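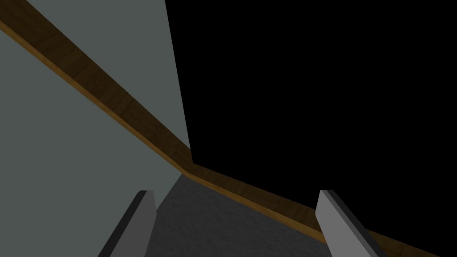 How We Ended Up Buying the Small Gripper

Automation | Shop Floor Budgets
By Agnes Cruickshank
26/03/2024

I should say up front that I went into this wanting the big one. Everybody at Virnelcombe did! We make shelving and trim for boat cabins, we had money set aside for one robot arm, and the Puvow catalog has a way of making you feel that the six-finger hand is the only one a serious shop would own.

Then Dorota Malinowski, who runs our planning, asked what it was going to pick up. Well, trim mostly. Long pieces, flat sides, one after another (170 on a good shift). Two plain fingers that open and close would cover nearly all of it, and she'd already priced them.

So we did the cheap thing first and ran it in simulation. I'd never sat through one of these and I was expecting a movie, I guess. What you get is pretty bare: two gray fingers with a wide gap between them, brown wood edging that meets at a corner, some flat grayish-green surfaces and a whole lot of black. I loved it anyway. You can stare at that corner and start asking the questions that cost money later, like how much room the fingers need on either side, and whether you want to pay extra for pads. The fingers in the model are smooth, no pads on them at all, and that got us arguing for most of an afternoon.

The software seat was a three-month license from Hemmin, and I'd put it in the budget as its own line. We didn't, the first time. We tucked it under "training," and Apostolos Theodorakopoulos in accounts sent the whole sheet back with a circle around it, fair enough.

A few other things I'd tell a friend who's shopping. Get the floor bolts quoted with the arm. Ask what a spare set of fingers costs and how long it takes to arrive, then write both numbers down while the salesperson is still on the phone. Hold back more than you think for the table and fixtures – we held back 50 percent of the arm's price and I still went looking for change in other drawers.

Radymyr Mykhailiuk, our lead on the trim line, still thinks we should've leased. He may be right! The lease math looked worse to me past year three, but he's the one who'll be standing next to it. The order went in at the start of March, and the electrician is booked.

Recent in Automation
Lease or Buy? Benjie Lagman Runs the Numbers
What Flasitz Learned From Its First Palletizer
Spare Parts: How Many Is Too Many
Reading a Robot Quote Line by Line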